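3.2 Household measures and the conversion to weight

The food diaries were kept in the households' own units. People in Manov and Prenberg do not usually weigh rice, lentils or flour before cooking. They fill a cup, a mug or a tin, level it or leave it heaped, and repeat until the amount looks right for the number of people eating. An early version of the diary asked for grams. In the May pretest many respondents left that column blank, and those who filled it in often copied the weight printed on the package. We therefore dropped the grams column and asked for the name of the container, the number of times it was filled, and whether it was level or heaped.

The choice has a cost. A "cup" in one kitchen is not the same as a "cup" in the next, and the difference carries straight through to the estimate of food cooked per person. Earlier work on the region handled this with a single standard cup, applied to every household. We did not think a single value could be defended for our sample, in which the same word was used for tea glasses, plastic tumblers and the measuring cups packed with rice cookers.

Interviewers visited each household twice. At the first visit they explained the diary and listed the containers used for dry foods. At the second visit they collected the diary and measured the main container. Most measuring was done on the kitchen table or counter, and interviewers were asked to find a flat surface and to check that the scale read zero before starting.

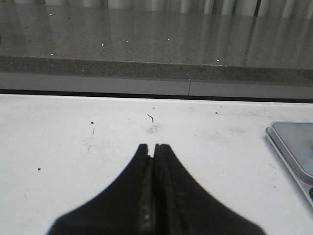
Figure 3. White table surface.

The container was filled to the rim with water, and the water was weighed. Weight was taken as volume, with one gram equal to one milliliter. We used water because interviewers could get it everywhere and because it does not pack down. Where a respondent said that the container was normally filled to a line or a pattern below the rim, the interviewer filled it to that mark and noted the fact on the form. Heaped measures were handled separately. For these the respondent was asked to scoop the food in the usual way, and the food itself was weighed.

The largest container in regular use held 580 milliliters. It was an enamel mug from Prenberg, used for flour. Very large containers were rare, and most of them came from households that cooked once for the whole day. Small tea glasses were more common in Manov, where lentils are often measured separately for each person. We did not exclude any container on grounds of size, but we did exclude those that the respondent could not find at the second visit.

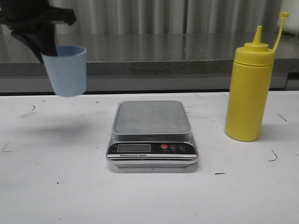
Figure 4. Light blue plastic cup and digital kitchen scale.

Volumes were converted to weights with a short table of densities for rice, lentils, wheat flour, corn flour and sugar. For each of these 5 foods the density was measured on samples bought at the Sheikh market in Manov, since published values vary with grain type and with how finely the flour is ground. Flour gave the most trouble. A cup dipped into the bag comes out heavier than one filled with a spoon, and both methods were common. The form asked which one was used, and the table has a separate line for each.

The diaries were entered in Avport by two clerks working independently. Entries that did not match were checked against the paper form. After checking, the file held 1,738 cooking events from more than 700 households. An event was kept if it had a food, a container and a count. Events with a missing level-or-heaped mark were treated as level, a choice that will tend to understate the amounts slightly. Where the container had not been measured, we used the middle value for containers of the same name in the same town.

Two limits should be noted. First, the container measured at the second visit was the one the respondent named as the main one, and other members of the household may use something else. This is most likely on weekdays, when older children sometimes start the evening meal. Second, respondents who knew that their cup would be measured may have filled it with more care than usual during the diary week. We have no direct check on this. Amounts recorded in the first days of the diary were close to those in the last days, which gives some comfort, but careful filling throughout the week would leave the same pattern. Section 3.3 sets out how leftovers and shared meals were treated.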